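Sick notes and the big match

15/07/2022

We've got a new rule at work. Anyone off for a single day now needs a note from the surgery in Rillemthorpe, and all because 3 of us in a team of 35 rang in poorly the morning after the final in March. I was one of them (I did have a cold, thank you very much!).
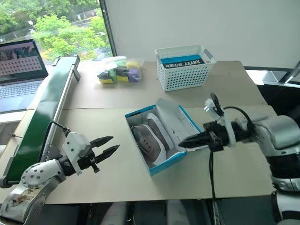

So can you get a GP's note for one day off? Mine won't write one – she says it's a waste of an appointment, and you're meant to fill in your own form for short spells.

I took that back to the office and got a shrug. Meanwhile the waiting room was packed with people who just needed a bit of paper.

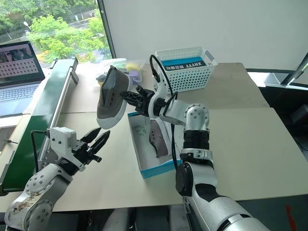 Pascal Hellwig reckons they should just let everyone start at noon after a big game and be done with it. I'd vote for that. Anyway, the form's in and I'm waiting to hear about my pay.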